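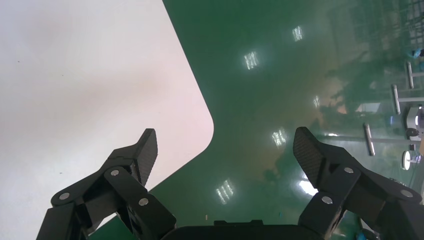 4 min read

Walk-Through Checklist for the Cord Handling Collection
Site: Lostthorpe hall
Task set: Markard, pick up and place coiled cords
Date of check: Tuesday, June 4, 2024
Marks used: OK / Fix / Watch

Go through this list before the first recorded run of a shift and again after any change to the tables or the arms. Comments are from the last walk-through. If an item is marked Fix, no runs are recorded at that station until the mark is changed.

1. Floor and walkways

1.1 Floor is clean and dry between stations. OK
1.2 Nothing left on the floor inside the reach of an arm. Fix
Comment: Boxes of cords tend to end up on the floor next to the tables. That is fine during setup. During a run, the box either goes against the wall or becomes part of the task and gets written into the run notes.
1.3 Shoe covers worn by everyone on the green floor. OK
Comment: Check the soles. Worn ones slide, and a coated floor gives you very little warning.
1.4 Glare looked at from the wrist camera view. Watch
Comment: The overhead lights show up as hard white spots on the floor coating. We do not mask them. The model will see the same floor when it runs, so the glare stays in the data, but the lights have to be in the same state for the whole batch. Write down any switch that was changed.

2. Arms and grippers

2.1 Emergency stop tested at each station, with the arm moving slowly. OK
2.2 Linkage screws snug on both fingers. OK
Comment: Check by hand, power off. One finger at station 2 had play in it last month and we threw out 100 runs before the cause was found. The pads were not closing square and the cords kept rolling out.
2.3 Fingertip pads clean, no lifting at the corners. Watch
Comment: Dust from cardboard builds up on the textured face. Wipe between batches, dry cloth only.
2.4 Full open and full close, three times, no scraping sound. OK
2.5 Reach zones of neighboring arms do not cross without a spotter. Fix
Comment: Where two arms can get to the same spot, one of them is parked before the other starts. This was skipped twice. The rule now applies to practice runs as well.

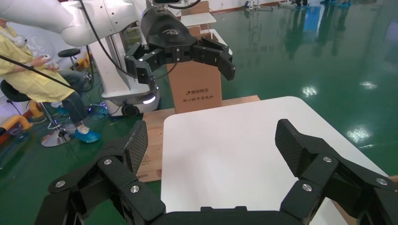
White table in front of the gripper, second arm over the carton behind it.

3. People

3.1 Operator seated or standing outside the reach zone. OK
3.2 Operator has a clear line of sight to the arm being driven. OK
Comment: A stool is allowed. Feet stay off any cable.
3.3 Headsets off the ears during moves near another person. Watch
3.4 Visitors stay behind the last row of tables. OK
Comment: People in the background of a recording are not a reason to stop. People inside the reach zone are. Stop the arm first, then talk.
3.5 Everyone in view has signed the recording form. OK
Comment: The forms are in the Vallano folder at the desk. No form, no run.

4. Cords and other props

4.1 No prop cord is plugged in at any time during the task. OK
Comment: Look at the plug end before every batch – do not go by memory. Station power cords and prop cords can be the same color, and tracing one by eye under a table is slow work.
4.2 Prongs straight, no bare wire, strain relief not split. OK
4.3 Coil is one the gripper can close on without crushing the plug body. OK
Comment: Pick at the middle of the bundle. Grips on the plug itself count as a failed example and are labeled that way. Keep them. The failed ones are useful for training as long as the label is right.

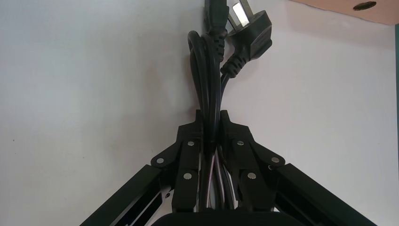
Looped cord gripped at the middle, plug end up.

4.4 Start position changed between runs. Watch
Comment: Of 313 runs recorded so far, 157 start with the coil in nearly the same place. Turn the coil, move it to another part of the table, and let some loops hang open. A batch that is too tidy teaches the model to expect a tidy table.
4.5 Spare cords stored in the box, box closed. Fix
Comment: See 1.2. Tangled spares take too long to sort between runs and people start pulling on them.

5. Recording

5.1 Wrist camera view sharp, lens wiped. OK
5.2 Clocks match on all cameras. OK
5.3 Disk space enough for the shift. OK
5.4 Table cleared and shown to the camera before each batch. OK
Comment: Hold the gripper open over the bare table for a few seconds. It gives us a clean start point, and it is the quickest way to spot a bumped camera.
5.5 Each run labeled good, failed or stopped by the operator who drove it. Watch
Comment: Label right after the run. Labels done at the end of the shift were wrong too often.

Items still open: 1.2, 2.5, 4.5. Next full walk-through is planned for July.

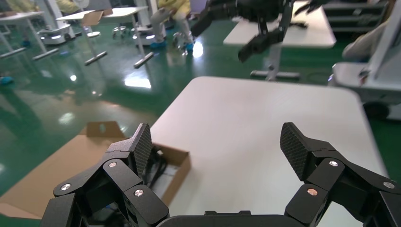
Tamošiūnaitė: On 5.5, could we get a fourth label for runs where the grip was good but the cord snagged on the table edge on the way down? At the moment I mark them failed, and then they sit in the same pile as the missed grips. Also, 2.3 should say how many wipes go with a batch change. Some of us do one pad and forget the other.

Reply: The snag label goes in with the next batch, and older runs can keep the label they have. Item 2.3 will now read "both pads."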